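Bench notebook, 18/11/2018

Third day on the Bognár job. For anyone picking this up after me: we are trying to cut the wall bracket for the reading room clock in brass, with the finish matching the old one, and I have been fighting the finish more than the shape. The shape was fine by Friday!

Lacquer, round three

Switched from the Mulon lacquer to the Illen one. The Mulon looks gorgeous for an hour and then goes cloudy at the corners, and I'm tired of stripping it. Oven set to 60, coupons hung on the wire rack, door shut, and I went and ate my sandwich. Coupons 168 and 170 came out clear all the way over. One of the others has a run down the back where I held the brush too long. My fault, it was nearly lunch.

What I want to sort out now is how much shine is too much. The old bracket is duller than I remembered, and a polished one next to it is going to look like a doorknob. I keep thinking of the top of a processor, silvery with the brushing still in it, and how the light blows out on it so you can't read the printing. If the lettering on our bracket washes out like that we'll be doing it all again.

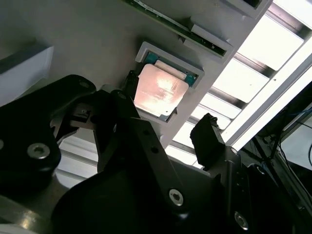
Brushing the coupons

Went back to hand brushing, with the gray pad on a wood block. Long strokes, one direction, lift off at the end. I tried going back and forth on one coupon to save time and got little hooks at both ends of every stroke, so no more of that. Wiped down with alcohol, gloves on from there. (Somebody please order gloves, we're on the last box.)

The 3,000 grit paper is too fine for this. It makes a lovely mirror and we don't want a mirror. Put it back in the drawer with the good files.
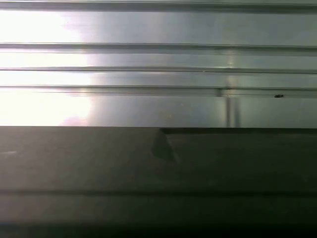
Next question is the border on the bracket. The old one has two cut lines running around the face, and I had drawn ours as plain V cuts because they're quick. I think they look mean. A groove with flat bands on either side catches the light along one lip and goes dark along the other, the way the grooves in the brushed aluminum do, and that's the look I'm after. So: square-bottomed cutter, shallow pass, and brush the face after cutting so the streaks run clean up to the edge. Drew it both ways and the square one wins by a mile.

Ran a test on scrap before I quit for coffee. First groove chattered - cutter sticking out too far in the collet. Choked it up, slowed the feed, much nicer. There is still a burr on the far side that I can feel with a fingernail but can't see.
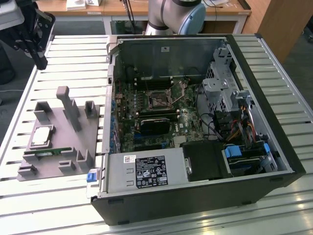

Dell tower on its side, panel off, CPU socket open.

Fasteners. The Gorka screws arrived and the heads are too tall, they stand proud of the plate. Either I countersink deeper (the plate gets thin there and I don't love it) or turn the heads down a little on the small lathe. Leaning toward the lathe. I'll do a couple tomorrow and see if the slots survive. Whatever we pick, use the same screws top and bottom, please, even though the bottom pair is hidden behind the clock.

Also, the vise on the end bench is slipping again. I cleaned the screw and it's better, still not right. 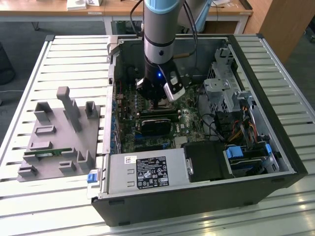
To do

Turn down two Gorka screws and try them in the scrap plate.
Cut the full border with the square cutter, then brush, then lacquer.
Leave coupon 170 on the south windowsill until December and look for yellowing.
Ask the library whether they want the old bracket back, it's still in my drawer wrapped in a towel.
Gloves.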